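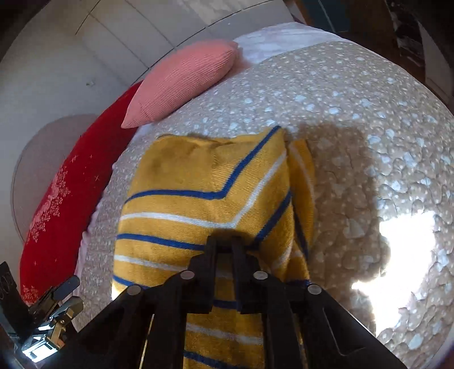
Yellow piece with dark blue and white stripes, folded on the bed.

Home Linen and Clothing Project, Lastilwood
Progress report for July
Prepared by Hema Kulkarni for the Gaillard Fund

Work this month

We finished the home visits planned for the Jeker Street apartments and started on Mokuvmont. Each visit covers sorting, folding and putting away what the household already owns. The grant also pays for drawer dividers and shelf bins where they are needed. Almost 200 households are now on the list, and 6 asked for a second visit.

Folding is done on the bed in most homes. Many of the apartments have no table large enough, and tenants told Tharushi Gazi they would keep up a method that uses the space they have. She rewrote the handout to match. It now starts with smoothing the bedspread and laying out one piece at a time.
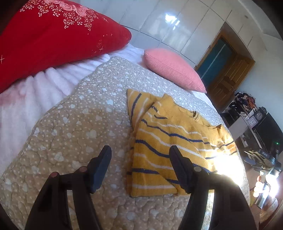

Striped yellow piece, partly folded, on a quilted bedspread with hearts.

Thick items are still the slow part. Sweaters and heavy towels do not hold a small fold, and the first version of the handout treated them the same as T-shirts. The new version has them folded larger and stacked flat on a shelf. Colton MacLeod will try it with the Mokuvmont group before we print more copies.

Spending

We spent $700 on bins and dividers. Printing came in under budget and we would like to move the difference to supplies. Travel was as planned.

Problems

The shelf bins arrived late and three visits had to be moved to August. The supplier has replaced the cracked ones.

Next month

Complete the moved visits. Finish the first round at Mokuvmont. Aishwarya Subramaniam will call the Jeker Street households to ask which parts of the method they still use, and the answers will be in the next report.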